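Wakitholm Gift Days: where we are as of May

Hi all, and thanks again for backing this one. You asked for a plain update on how the grant is being spent and what's on sale, so I'll get straight to it.

The big news is that we've now sold 129 experience vouchers, mostly for Mother's Day and graduation presents. Our target for the year is 500, so there's a way to go, but the fall and holiday season is when people really start panic-buying for their relatives (I include myself in that!). The best seller by a mile is the evening chocolate class at Vondráček. They've added a second evening for us and it's filling up nicely.

The Varnska boat trip has been slower. I think the price scared people off – it was listed per boat and a lot of folks read it as per person. I rewrote the page last month and we've had a few more calls, so fingers crossed. The captain is happy to keep our slots open through September.

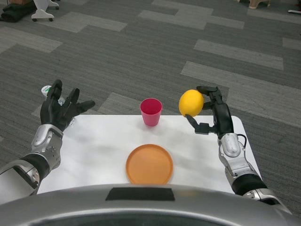
Printing went over budget, I'm sorry to say. The first batch of gift boxes came back with the ribbon slots in the wrong place, and although Zistura redid them for free, we paid for shipping both ways. I've covered that out of the advertising money and put off the radio spot until October, when I'd want it on the air anyway. Everything else is on track with the numbers I sent you in the winter.

We had 3 refund requests, all for the glassblowing afternoon that got moved. Two of those people swapped for the chocolate class in the end, and the third got her money back the same week.

What's next? I'm putting together a family package for under $40, which is what shoppers keep asking me for at the market stall. It'll probably be mini golf plus ice cream, if I can get both places to agree on one voucher (they each want their own logo on the front – we'll get there). I'd also like to move the leftover photo money over to postage, and I need a yes from you before I do that. Could you let me know by the end of the month?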